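Hiltance Museum of Writing
Learning Pages for Ages 8 to 11
Ink and How It Stays on the Page

Ink is a colored liquid or paste that is used for writing, drawing and printing. People have been making it for more than four thousand years. In that time the recipe has changed often, but every ink has had the same two jobs. It must move easily from the tool to the page, and then it must stay there.

These pages explain what ink is made of, how different pens carry it, and why some inks fade while others last for hundreds of years. Words in the list at the end are explained for younger readers.

What is in ink?

All inks contain something that gives color. This is called the colorant. There are two main kinds. A pigment is a powder of very small solid grains. The grains do not disappear into the liquid. They float in it, the way fine mud floats in a puddle after a storm. A dye is different. A dye dissolves completely, the way sugar dissolves in a glass of water, and it soaks into the paper along with the liquid.

The liquid part of the ink is called the vehicle, since it carries the color along. In many inks the vehicle is water. In others it is an oil or a kind of alcohol. Most inks also contain a binder, which works as a weak glue. Without a binder, a pigment ink could be brushed off the paper with a finger once it had dried.

The first inks

The earliest inks were black, and they were made from soot. Soot is the fine black powder left behind when oil, wood or resin burns with a smoky flame. Ink makers in ancient Egypt and ancient China collected it, ground it until it was smooth, and mixed it with gum or animal glue. The mixture was often dried into hard cakes or sticks. When a writer needed ink, he or she wet the cake with a brush or rubbed the stick with water on a flat stone.

Soot is almost pure carbon, and carbon does not fade in sunlight. Many papyrus sheets written with carbon ink can still be read today. The ink does have one weakness. It sits mainly on the surface, and water can sometimes wash it away.

Ink from oak trees

For many centuries in Europe, the most common ink began with an insect. Certain small wasps lay their eggs on oak trees. The tree grows a hard round lump, called a gall, around the young wasp. Galls contain a great deal of a substance called tannic acid.

Ink makers crushed the galls and soaked them in water or wine. They then added an iron salt and some gum from the acacia tree. The result was iron gall ink. It was quite pale when it first touched the page. As it met the air it grew darker, until the writing was nearly black. It also bit into the paper or parchment, so it was very hard to scrape off. For this reason it was chosen for laws, deeds and other important records.

The museum holds an account book from the town of Sampaio, begun in 1372. It has 85 leaves of parchment and lists payments for grain, rope and candles. The writing was black when it was new. It is now a warm brown, which is a common sign of iron gall ink of great age. On three of the leaves the ink has eaten small holes right through the parchment. Visitors will find the book in the Sampaio Room, catalog number 1034. The lights in that room are kept low, and flash photography is not permitted.

How pens carry ink

A reed pen or a quill has to be dipped. A slit in the tip holds a small amount of ink and lets it run down as the tip touches the page. After a few words the pen is dry and must be dipped again. Steel nibs, which became common in the nineteenth century, lasted much longer than quills but still needed an inkwell.

A fountain pen keeps its ink inside the barrel. The ink is thin and watery, and it flows down narrow channels to the nib. Air goes up into the pen to take the place of the ink that has left. If air could not get in, the ink would soon stop flowing.

A ballpoint pen works in another way. At the very tip is a tiny metal ball, held in a socket. The ball is free to roll, but it cannot fall out. As the pen is pulled across the paper the ball turns. The side facing inward picks up ink, and the side facing outward rolls it onto the page. Ballpoint ink is a thick paste, much thicker than fountain pen ink.

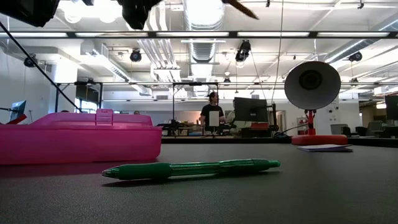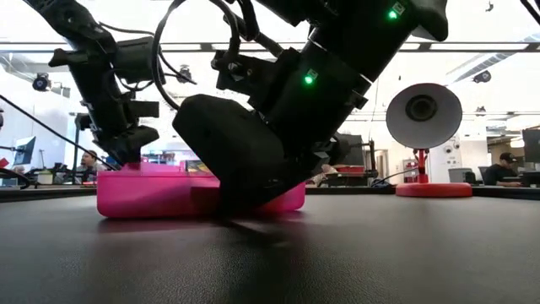 Why does a ballpoint pen sometimes stop writing when it is held upside down?

The ink in an ordinary ballpoint is pulled down toward the ball by gravity. When the tip points upward, the ink is pulled the other way, and a small gap of air may open behind the ball. The ball still rolls, but it has no ink to pick up. Turning the pen the right way up and scribbling on scrap paper will often bring the ink back. Some special pens have gas under pressure behind the ink, and the gas pushes it forward in any position.

How does ink dry?

Inks dry in several ways, and many use more than one. Water-based ink dries partly by evaporation, when the water goes off into the air. It also dries by absorption, when the liquid is drawn down between the fibers of the paper. Ballpoint ink holds very little that can run, and it is dry to the touch soon after it is written. Some of the oils used in printing ink harden when they meet the oxygen in the air.

The paper matters as well. Soft, loose paper pulls ink sideways along its fibers, and the lines turn fuzzy. This is called feathering. To prevent it, papermakers treat writing paper with a coating called size. Size may be made from starch, gelatin or other materials. Paper towels have no such coating meant for writing, and a fountain pen will leave a wide blot on one.

Why does some ink fade?

Light carries energy. When light falls on a dye day after day, that energy can break apart the tiny units that give the dye its color. Ink made with dye will usually fade sooner than ink made with pigment. Ordinary colored felt-tip markers are a good example. A drawing left in a sunny window over a summer may lose much of its brightness, while the same drawing kept in a drawer will look nearly new.

Try it yourself: hidden colors

Many black markers are a mixture of several dyes. The following activity separates them. An adult should be present.

You will need a coffee filter, a washable black marker, a glass and a little water.

1. Cut a strip from the coffee filter, a little longer than the glass is tall.
2. Draw a thick line across the strip, one inch from the bottom.
3. Pour water into the glass to a depth of half an inch.
4. Hang the strip in the glass so that its end is in the water and the line stays above it. Fold the top over the rim to hold it.
5. Wait ten minutes. Lift out the strip and let it dry on a plate.

The water climbs the strip and carries the dyes with it. Some dyes travel farther than others, and bands of color appear. Scientists call this method chromatography. Repeat the activity with a second brand of marker and compare the two strips. A permanent marker will not work, as its ink does not dissolve in water.

Words to know

Absorption: the soaking of a liquid into a solid material.
Binder: the part of an ink that holds the color to the page.
Dye: a colorant that dissolves in a liquid.
Gall: a growth on a plant, often caused by an insect.
Parchment: animal skin prepared for writing.
Pigment: a colorant made of fine solid grains.
Vehicle: the liquid that carries the color in an ink.

For teachers

Classroom sets of this booklet are available from the Learning Office. School visits to the Sampaio Room should be booked before the end of December for the spring term.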